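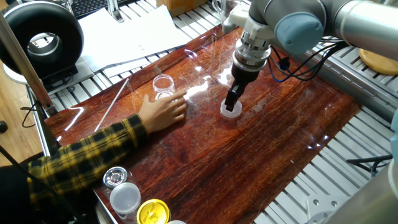 Contents > Unit 2: Food in the Home > Chapter 6: Keeping Food

Chapter 6
Keeping Food

Before you read

List the foods in your kitchen that did not come out of the refrigerator or freezer. Next to each one, write what you think keeps it from spoiling. Save your list. You will need it again at the end of the chapter.

Key terms: spoilage, microorganism, enzyme, acidity, headspace, shelf life, rancid

A cellar in Findthorpe

Irja Aaltonen grew up on a farm outside Findthorpe, where the ground was frozen for much of the winter and the nearest store was in Flodstead. Her family put up food from the time the first berries were ripe until the last cabbages came in. Potatoes and carrots went into boxes of sand. Apples were wrapped in newspaper and laid on shelves so that they did not touch. Cucumbers and cabbage went into crocks with salt. Berries were cooked with sugar and put into jars.

When Aaltonen was interviewed for a local history project, she remembered the cellar mostly by its smell. "You opened the door and it was earth and apples," she said. "If it was anything else, my mother went looking for the bad one." A single rotten apple could spoil the ones near it, and a crock that had not been salted properly had to be emptied and scrubbed. By January the family knew what the rest of the winter would taste like.

Her grandson, Eero Heinonen, lives in an apartment in Stundadbridge with no cellar at all. He buys carrots by the bag and keeps them in the refrigerator. He eats frozen berries all year. On his counter he has a tub of salted butter, a loaf of bread, and a bottle of vinegar. He would not say that he preserves food. Still, nearly everything he eats has been dried, chilled, frozen, salted, sweetened, soured, or heated and sealed by somebody before it reached him.

Why food spoils

Food comes from living things, and it begins to change as soon as it is picked, caught, or slaughtered. Some of these changes are welcome. A hard pear softens and becomes sweet. Many others are not. When food changes so much that it is unpleasant or unsafe to eat, we say that it has spoiled.

Spoilage has several causes, and they often work together. Microorganisms such as bacteria, yeasts, and molds are found in soil, in water, in the air, and on our hands. They use our food as their own. Enzymes are substances already present in the food, and they go on working after harvest. The brown color of a cut apple is the work of enzymes. Air plays a part as well. Oils and fats that are exposed to air slowly turn rancid, and crackers left in an open box take up moisture and go soft.

It is important to know that spoiled food and unsafe food are not always the same. Stale bread is dull to eat but will not make you sick. On the other hand, some harmful bacteria do not change the way food looks, smells, or tastes. Never taste a food to find out whether it is safe.

How preserving works

Every method of preserving food takes away something that microorganisms need or adds something they cannot stand. Drying takes away water. Salt and sugar also make water harder for microorganisms to use. Cold slows them down, and freezing stops their growth, although many of them survive and become active again when the food thaws. Vinegar raises the acidity of a food. Heat destroys microorganisms, and a tight seal keeps new ones out.

Most households use more than one method on the same food. Strawberry jam is a good example. The fruit is already acidic, the sugar ties up water, the boiling kills yeasts and molds, and the sealed lid protects what is inside. Once the jar has been opened, the seal no longer helps, and the jam belongs in the refrigerator.

Containers matter too. A jar used for canning must have a smooth rim, free of chips, and a lid made for that jar. The cook leaves a space between the food and the lid, called the headspace. With too little, food may be forced out under the lid during heating. Jars and lids saved from store-bought foods are handy for rice, beans, or buttons, but they should not be used for home canning. You will learn more about choosing containers in the section on sealing.

What you will learn

The first part of the chapter looks at cold storage and drying. The next sections cover salt, sugar, and acid, with recipes for refrigerator pickles and dried apple rings. Heat and sealing come last. The lab at the end of the chapter takes two class periods, so read the directions and check your supplies the day before.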